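Home | Rooms | Kitchen | Jobs | Contact | Log in

We use cookies to keep the site working and to count visits. Accept | Settings

Kitchen steward, part-time, Vallby shared kitchen

Posted August 8, 2025

Vallby is looking for a part-time kitchen steward to look after the shared kitchen on the second floor of our building. The job is mostly washing up, wiping down, putting away and keeping the cupboards in order. It is 21 hours a week, spread over weekday afternoons and early evenings. The position is permanent after a trial period and starts in October.

About the building

Vallby rents out studios and small offices by the month. Tenants range from one-person bookkeeping businesses to a company that repairs accordions. All of them use the same kitchen. There is no cafeteria in the building and the nearest place to eat is a ten-minute walk, so the kitchen gets heavy use, mainly between 11:30 and 2:00 and again after 4:30, when evening classes begin to arrive.

The ground floor is let to Brasa, a lunch caterer with its own separate kitchen. The steward does not work for Brasa and is not expected to wash anything that belongs to them. Their trays do find their way upstairs. When that happens, put them on the cart by the freight elevator and they will be collected.

What the work is

The main task is the sink. Tenants are asked to rinse what they use and leave it beside the sink. Many do, some do not. You will wash whatever has been left, dry it and put it back in the right cupboard. We have two dishwashers, but a good part of the crockery is hand wash only, and so are the knives and all of the pans.

There is a black drying rack that fits inside the sink. Small items can drain on it while you work. It should be lifted out and scrubbed between the slats at the end of each shift, and the basin under it cleaned before it goes back. Coffee grounds collect under there quickly.

The countertop is white and glossy and it shows everything. Wipe it with the mild cleaner in the lower cupboard and a soft cloth, then go over it once more with a dry one. Do not use scouring powder, green pads or anything with bleach on it. Turmeric and beet juice should be dealt with as soon as you see them. We would much prefer that you leave a pile of plates for ten minutes and get to the stain first.

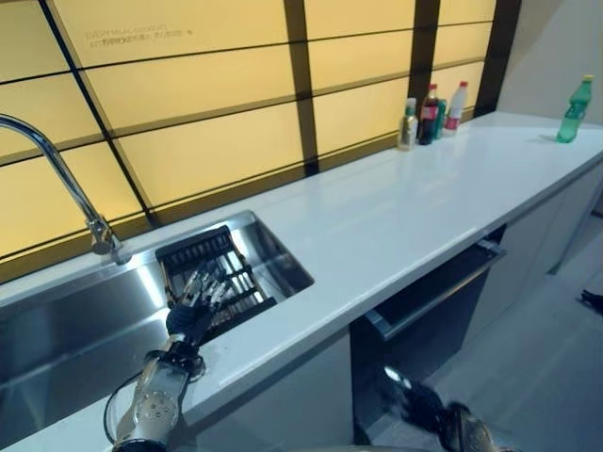 The wall panels behind the counter are cleaned once a week, on whichever afternoon is quietest. Turn the panel lights off at the switch inside the pantry door and give the glass time to cool before you start. Spray the cloth, never the glass, and work from the top down. Grease settles along the thin lines between the panels and a folded cloth edge gets it out. The faucet gets the same soft cloth, and a vinegar wipe once a month for limescale.

Other regular duties:

Empty and reload the dishwashers, and clean the filters at the end of the week.
Empty the trash, compost and recycling and put in new bags.
Wash and fold the dish towels. The washer and dryer are in the room across the hall.
Check both refrigerators. Anything without a name and date is thrown out on the last working day of the week. Tenants know this rule.
Descale the kettles and clean the coffee machine using the instructions on its side.
Keep a short list of what is running low: dish soap, trash bags, sponges, coffee filters, salt.
Sweep and mop the floor before you leave.

Supplies are ordered from Feston and come in on a regular delivery. You will not have to place the orders yourself, but you will unpack them and put them away. Boxes can be heavy, up to 40 pounds, and there is a hand truck for moving them. Flatten the cardboard and take it down to the bins behind the building.

Putting things away

The cupboards are labeled on the inside of the doors. We last did a full inventory in the spring and listed 527 pieces, counting plates, bowls, cups, glasses and cutlery. The steward repeats this inventory twice a year, with help from the front desk. The first one will be in your second month. Chipped cups and cracked plates are set aside in the crate in the pantry and written off on the sheet.

Part of the crockery is the Bíró set, which was left to the building by a former tenant. It has its own cupboard and is used for open house evenings only. It is washed by hand in lukewarm water, a few pieces at a time, with a towel laid in the bottom of the sink. Please do not stack the cups.

Tenants may keep their own mugs on the open shelf. They are responsible for washing these themselves. If one has been sitting with something growing in it, you may wash it or throw the contents out and leave the mug to soak, as you prefer.

Hours and pay

The schedule is Monday through Friday, in shifts that add up to 21 hours. The usual shift starts at 2:00 p.m. Two of the five shifts run later because of the evening classes. We can move the start time a little for the right person, for example if you have children to drop off or a class of your own, but the kitchen needs someone in it during the late afternoon.

Pay is hourly, with a higher rate for hours worked after 7 p.m. The rate depends on experience and is given to every applicant we invite to an interview, before the interview takes place. You are paid every two weeks. Paid time off builds up from the first day. The building closes for a week at the end of December and that week is paid.

We supply gloves, aprons and non-slip shoe covers. If you prefer to buy your own non-slip shoes, we pay back the cost of one pair a year. Lunch or supper is not included, but you may use the kitchen like any tenant, and coffee and tea are free.

Who we are looking for

You have done cleaning or kitchen work before, paid or unpaid. A school kitchen, a church hall, a restaurant or a hospital ward would all be fine. You do not need to cook. You do not need a food handler's card when you apply, but you will need to get one within your first two months, and we pay for the course.

You should be able to stand for most of a shift, lift a full dishwasher basket and reach the upper cupboards, with the step stool if needed. If you can do most of the job but not all of it, tell us which parts would be a problem. Some tasks can be traded with the day cleaner.

You will work alone for much of the time. Tenants will talk to you while they wait for the kettle. They will also ask you where the can opener is. It helps to be patient about this, and it helps to be able to tell someone plainly that they need to take their pan out of the sink. The front desk will back you up.

English good enough to read labels and leave a note is required. Other languages are useful, as many tenants do not have English as their first language.

The first weeks

For the first two weeks you will work alongside the current steward, who is moving to a daytime job in the same building. You will get a key card, a locker and a printed copy of the kitchen routine. The routine is seven pages long and most of it concerns the coffee machine. After a month we sit down for half an hour and go over how it is working. Changes to the routine are welcome. The present order of the cupboards came from a steward, and so did the rule about the refrigerators.

How to apply

Send a short letter or email to the Vallby front desk, or fill out the paper form available there. Tell us where you have worked, what hours would suit you and when you could start. A resume is fine but is not needed. Please give one person we can call who has seen you work.

We read applications as they come in and will stop once the position is filled. Everyone who applies will get an answer. Interviews take place in the kitchen and last nearly 30 minutes, and you are welcome to open the cupboards and look around. There is no trial shift without pay.

The building has an elevator and a step-free entrance on the parking lot side. Bus stops are across the street. There is a covered bike rack, and staff parking is free after 1 p.m.

Questions about the work can be put to the front desk by phone or in person, weekdays until 5:00. Ask for the kitchen position.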